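Home Products Developer Tools Masida

Masida: Build Cache Server for Java Teams

Masida stores the output of your Java builds and hands it back the next time someone asks for the same thing. If a module has already been compiled and tested with the same inputs, on any machine that talks to the server, the build downloads the result and moves on. It works with Maven and Gradle and needs no changes to your source code.

The server is a single executable jar from Drurkeo. It runs on Linux, Windows and macOS with Java 8 or Java 11. There is no separate database to install. Cached files go in a directory you choose, and the index is kept beside them.

What it does

When a build starts, the Masida plugin computes a key for each module from the source files, the compiler settings, the resolved dependencies and the Java version. It sends the key to the server. On a match, the classes, jar and test report are unpacked into the normal output directory. On a miss, the module is built in the usual way and the result is uploaded when it finishes.

Test results are cached only when every test in the module passed. You can turn test caching off for a single module, which we suggest for integration tests that read from a live database or a message queue.

Uploads run in the background. If the server can't be reached, the plugin logs one warning and the build carries on without the cache.

Installing

Unpack the archive, edit masida.properties and start the jar. The settings most people change are the port, the storage directory and the maximum size. Old entries are removed by last access time once the limit is reached. The default limit is 65 GB.

For Gradle, add the plugin to settings.gradle and give it the server address. For Maven, put the extension in .mvn/extensions.xml so it gets picked up by everyone who checks out the project. Access tokens can be set in the user's home directory or passed as an environment variable on the build server.

Tokens are either read-only or read-write. A common setup is to give read-write tokens to the continuous integration machines and read-only tokens to developers. This keeps a laptop with an odd local setup from filling the cache with files that don't match anyone else's.

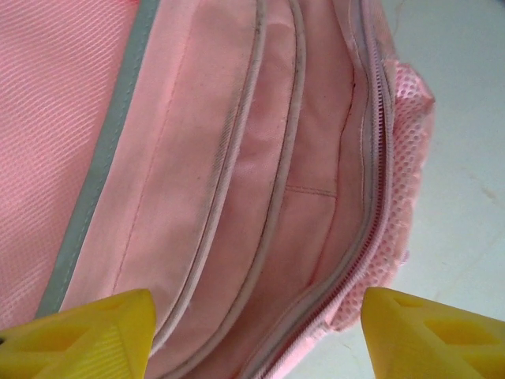

Pink bag, main compartment open

Admin console

The console runs in the browser on the same port as the server. It shows the hit rate by project, the size of each project's entries and the modules that miss most often. Click a module to compare the inputs of two builds side by side. In most cases the cause of a steady miss is a timestamp or a build number written into a properties file, and the comparison page will show it on the line where the values differ.

You can delete entries by project, by age or by key. Deleting does not affect builds in progress.

Requirements

Java 8 or Java 11, 64-bit
4 GB of memory for the server process
Local disk or block storage (network file shares are not supported)
Gradle 5.0 or later, or Maven 3.5 or later

Editions

Masida Team covers up to 9 developers and one server. It includes the admin console and email support.

Masida Site has no developer limit and adds replication between servers, LDAP login and a longer log history. The price is $240 per developer per year.

Both editions use the same jar. Moving from Team to Site means replacing the license file and restarting, and the cache directory stays as it is.

In use at Dunmore

Dunmore builds its order system from a large set of Maven modules, many of which change only a few times a year. "The full build on a clean checkout used to be something you started before lunch," says Pauline Bunting, who looks after the build servers there. "Now most of it comes down from the cache. We did have to clean up a couple of code generators that wrote the date into every file."

Known limits

Annotation processors that read files outside the project directory must list those files in the plugin settings, or changes to them won't be noticed. Kotlin modules are cached, but incremental Kotlin compilation is turned off while the plugin is active. Android projects are not supported in this release.

Related products

Zostance: dependency reports and license checks for Maven and Gradle projects. Zostance can read module data from a Masida server, so the two can share one set of access tokens.

Documentation and support

The setup guide and the full list of properties are in the docs folder of the download. Questions about licensing and trials go to Hakim Subramaniam through the contact form. Please include the server log and your masida.properties file, with tokens removed, when you report a fault.

Page last updated 2019-10-09

Download trial Release notes Contact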